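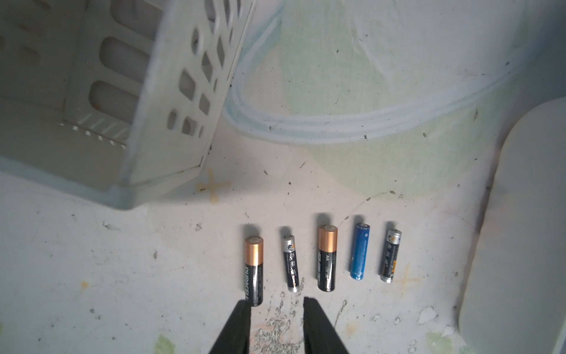

Battery collection moves to the Skullham library building

2024-09-16

Households in Skullham can now hand in used batteries at the side entrance of the library building, where a sorting table has been set up for the autumn. The collection is run by the Hultora repair group, which until now took batteries only at its monthly repair mornings.

The group says it made the change after residents asked for somewhere to bring small amounts more often. Many people keep dead cells in a kitchen drawer or a jar for months, and some end up in the general waste, where they can start fires in lorries and at the depot.

All the usual household sizes are accepted, including AA and AAA, whatever the make or colour. Copper-topped Duracell cells and slim blue ones go on the same table. Button cells are welcome too, but should be brought in a separate bag with a strip of tape over each one. Car batteries, e-bike packs and anything swollen or leaking should not be brought to the library. These still have to go to the Brolix Road recycling site, which takes them at the far gate.

Visitors can leave their batteries with whoever is on duty or stay and sort them themselves. Sorting is done by size first and then by type, with the help of a plastic tray that keeps the cells from rolling off the table.

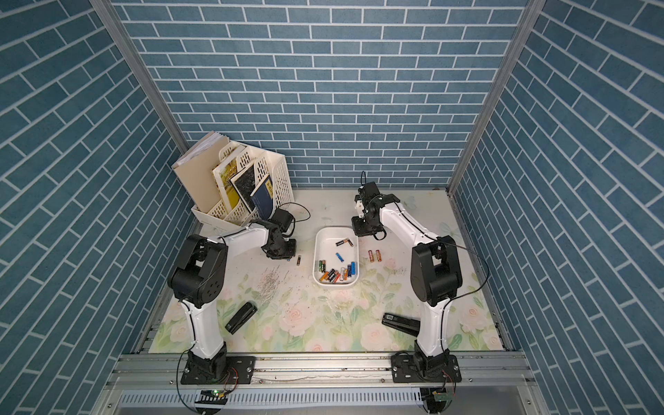 Colour is a poor guide to what a battery is -- two cells in the same red or blue may be of quite different types -- so people are asked to read the small print on the side before putting anything in a tub. Where the print has worn off, the cell goes into the mixed tub and is checked later.

Cells that still hold a charge are tested and put aside. They are given away at the repair mornings for use in clocks and remote controls, which need very little power. The rest are taken away by Uzor, the haulage firm that already empties the glass and textile banks in the car park.

A trial in February brought in 999 batteries from 67 households. Of these, 13 were found to be rechargeable cells that had been thrown out with the ordinary ones. The group would like people to look out for these at home, as they can often be used again.

The table is open during normal library hours. Each visit is limited to 3 kilos, and shops and offices are asked to make their own arrangements. Children may help with the sorting if an adult stays with them, and everyone should wash their hands afterwards at the sink in the corridor.

Collection tubs for blocks of flats can be borrowed free of charge. Ask at the library desk for a form.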